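首页 分类 服饰与护理 标签 排行 帮助 登录
搜索问题或关键词 搜索

羊毛开衫洗过以后袖子变长、身子变宽,还可以恢复吗?买新的时候尺码怎么选?

大家好。中文是我后来学习的语言,如果有写得不清楚的地方,请指出,我会补充。

我在十一月买了一件羊毛开衫,牌子是 Prinora,价格 600 元,对我来说是比较贵的衣服。颜色是深灰,前面有扣子,袖口和下摆是罗纹的。洗标上面写:羊毛,手洗,平铺晾干,不可以拧。尺码我选了 M,在店里的时候我穿着正好,袖口到手腕的骨头那里。

我穿了几个星期,然后按照洗标洗了第一次。我使用的是凉水,还有 Hillard 的羊毛洗涤液,按照瓶盖的刻度倒的。我没有拧,可是我的住处比较小,没有地方平铺,所以我用一个宽的衣架把它挂在浴室里面,让水慢慢流下来。第二天早上我发现袖子长了 2 厘米,下摆也不再收紧,看起来像两个人可以一起穿。扣子的那一边也有一点波浪,扣上以后中间会张开。

我已经知道挂起来是错误的,这一点请不必再批评我。我想请教的是下面几件事情。

第一,已经变长的羊毛还能不能缩回去?网上有人说使用热水,有人说使用烘干机,我很担心它会变成小孩子的衣服。

第二,袖口的罗纹松了,是否可以单独处理?我只想让袖口紧一点,身子宽一点我还可以接受。

第三,如果不能恢复,我打算再买一件。我的胸围和肩宽正好在 S 和 M 的中间,应该选择小的还是大的?Prinora 的尺码表只写了身高和体重,没有写衣服平铺的尺寸。另外有一个牌子叫 Pendix,他们的尺码表比较详细,但是我没有穿过,不知道织得紧不紧。

补充:有人在评论里面问是不是可以退货。吊牌我已经剪掉了,也已经洗过,我觉得不应该去退。

补充二:没有起球,也没有破洞,只是形状的问题。

全部回答 按有用程度排序

回答一(提问者采纳)

我在一家改衣服的小店里帮忙过一段时间,看过不少这样的毛衣,所以我尽量写得详细一些。

先说结论:挂出来的变形,多数可以恢复一部分,因为纤维本身没有坏,只是水的重量把线圈拉长了。线圈可以重新整理。热水和烘干机的方法我不建议第一次就使用。那是让羊毛毡化,毡化以后没有办法回头,而且每个部位缩的程度不一样,扣子那一边常常会更难看。

我会这样做。

准备一盆凉水,加一点点洗涤液,你现在用的那种就可以。把开衫全部扣好,里外翻过来,放进水里轻轻压,让它完全湿透。浸泡 10 分钟。不要搓,不要提着肩膀拿出来,要用两只手从下面托住全部衣服。湿的羊毛很重,只提一个地方就会再次拉长。

然后换清水,压两遍。把水倒掉以后,在盆里面压出多余的水。接着铺一条大浴巾,把衣服放上去,像卷饼一样卷起来,用膝盖或者手掌压。如果浴巾很湿,就换一条再做一次。这一步很多人做得太快,水没有去掉,后面整形就没有用处。

整形的时候,最好你手边有一件合身的旧衣服,先量好几个尺寸写在纸上:胸宽、衣长、袖长、下摆宽。把开衫铺在干的浴巾上,从中间开始,用手掌把它往里面推。是推,请不要拉。袖子从袖口往肩膀的方向推,一点一点推到你写的尺寸。下摆的罗纹要用手指一条一条并拢,看起来要比你想要的更窄,干了以后它会自己放开一点。扣子那一边,请把门襟摆成直线,有波浪的地方轻轻拍平。

晾的时候不要晒太阳,也不要放在暖气上。半天以后翻一面,再检查一次尺寸。

关于没有地方平铺:我以前也住很小的房间。我的办法是晚上吃完饭以后把桌子收拾出来,铺上浴巾,让毛衣在桌子上过夜,第二天早上再移到床上。也有一种网状的平晾架,可以放在浴缸上面,折起来很薄。

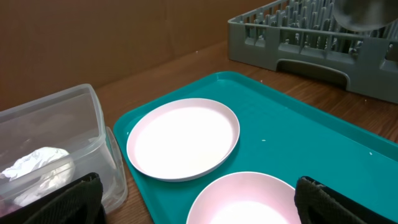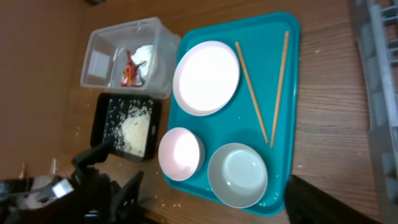
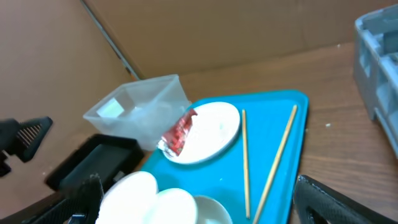 木桌上的托盘和盘子

继续说袖口。袖口的罗纹如果整形以后还是松,可以从里面穿一根很细的透明弹力线。找一根大一点的缝针,针头要圆的,沿着罗纹凹下去的那一列,穿 2 圈,两圈之间隔开一个手指的宽度。线不要拉得很紧,手要可以轻松地过去。打结的地方放在袖子内侧的缝边上。以后如果不喜欢,剪断抽出来就可以,不会伤害毛衣。

如果你不想自己做,可以拿去改衣服的地方。我住的这一带有一家叫 Bùi 的铺子,收袖口和收下摆都做,但是他们会先问你洗过没有。你去之前最好先按照上面的方法整形一次,否则现在收好了,下一次洗又会变化。有的店会建议把袖子剪短再重新锁边,对于机器织的细毛衣,我个人不太赞成,罗纹的部分接回去总是看得出来。

尺码的问题,我的意见是看织法。用手指轻轻横向拉一下下摆,放开以后马上回去的,可以选小的;慢慢回去的,或者不完全回去的,选大的也没有帮助,它以后还会更大,应该换一种织得紧的。开衫还要看扣子,扣好坐下来,如果扣子之间张开,就是太小。这个检查在店里做最方便,网上买的话,收到以后不要马上剪吊牌,在家里穿着坐一会儿再决定。

评论
提问者:非常感谢,写得很清楚。请问浸泡的时候可以加白醋吗?我看见有人这样写。
回答者:可以不加。加一点点对羊毛没有坏处,但是对形状也没有什么作用,我自己不加。
提问者:明白了。我先只做一次整形,然后再考虑袖口。

回答二

我的经验和上面的不完全一样,供您参考。

我有一件 Pendix 的套头毛衣,穿了两个冬天。他们的尺码表写的是衣服平铺的尺寸,我拿尺子量过,和表上面写的差不多。织得比较紧,刚开始穿的时候手臂那里有一点硬,后来就柔软了。我平时也是在两个尺码中间,我选了小的,里面只能穿一件薄的衬衫,如果您习惯在里面穿厚的,请选大的。

关于量尺寸,我想补充一个方法:不要量自己的身体,量一件自己喜欢的毛衣。把它平放,不要拉,从一边腋下量到另外一边腋下,这就是胸宽。然后和网页上的数字比较。有些商店写的是胸围,那么就要乘以二。我曾经没有注意这一点,买错过一件,很大,现在给我的父亲在家里穿。

如果网页没有写平铺尺寸,可以写信给客服,请他们量。有的客服愿意量,有的只会把身高体重的表格再发送一次。

还有,我觉得开衫本来就可以宽松一点。您说身子宽还可以接受,那么也许只处理袖口,别的地方就不用太费力气。袖口也可以往外面折一次,我看见很多人这样穿,很好看。

收纳也请注意,不要挂在衣柜里面。就算是干的,挂很久肩膀也会出来两个小尖角。折起来放在抽屉里比较好,重的放在下面。

评论
提问者:谢谢您。请问 Pendix 的袖子长不长?我的手臂比较短。
回答者:对我来说正好,但是我的手臂是长的,所以您可能会觉得长。请看表格里从领子后面中间开始量的那个数字。

回答三

用烘干机低温转一下就好了,我每次都这样,没有问题。

评论
路过的读者:请问您的是纯羊毛吗?
回答三的作者:刚刚看了一下标签,是棉和腈纶。那我不确定了,请以第一个回答为准。

提问者的后续

我已经按照第一个回答做了。浴巾一共换了两条,晚上放在桌子上,早上移到床上,下午翻面。袖长回来了大部分,还比原来长一点点,我把手放下来的时候几乎看不出来。下摆好了很多。门襟还有很小的波浪,扣上以后不明显。

袖口我还没有穿线,我先买了透明的弹力线,颜色和灰色放在一起看不见。我打算等下一次洗过再决定。新的那一件暂时不买了。

还有一个小问题,如果有人知道请告诉我:最下面的一颗扣子有一点松,原来的线是深灰色的细毛线,缝回去的时候应该用毛线,还是用普通的缝纫线?衣服里面缝着一小段备用的线,可是很短,我担心不够。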